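Re: [kikham-golf] Are the new balls worth the money?

Evening all,

Catching up on this one after a week away, and I see it has got quite lively. Quoting the bit I wanted to answer:

> I've played the Skumitz ball for two seasons and can't tell it from
> the Zasska at half the price. My putting is bad with either. Has
> anyone on here sat down and played the same ball for a whole month,
> or do we all just use whatever we find in the rough on the 4th?

Guilty as charged on the rough at the 4th! But I did have a proper go at this over the winter, so for what it's worth, here goes.

I bought 72 Zasskas in the January sale (six boxes, and yes, I had to explain them at home) and played nothing else until the clocks changed. Before that I'd been a Skumitz man, mostly out of habit. Off the tee I couldn't separate them. Some days I thought the Zasska went a bit further, then I'd play into the wind on the 11th and change my mind.

Where I did notice something was chipping. The Zasska comes off the face harder and runs on more, so for the first few weeks I was knocking everything past the hole. Kikham's greens are slow in winter and I expect it would be worse in July. Once I'd got used to landing it shorter I was fine, and I think that's my real answer to your question – a month on one ball did me more good than the make of ball did.

Putting, no difference at all. I three-putted from the same places I always do.

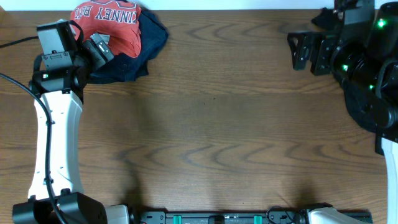 The other thing I'd say is don't bother with the Babalola range balls as a comparison. They're so worn that everything flies low and left, or mine do anyway. If you want to try two makes side by side, take 4 of each out on a quiet Thursday evening and play them from inside 50 yards, where you'll feel it most.

I've got a box and a half of the Zasskas left if you fancy a sleeve before you part with any cash. I'm usually on the putting green by half past five, and you can have them for nothing if you'll look at my grip.

Also, did the back tees on the 14th get moved again? My card still says the front nine is 3,336 yards and I'm fairly sure that's wrong too, as the 6th has been playing off the winter mat for ages.

Cheers for now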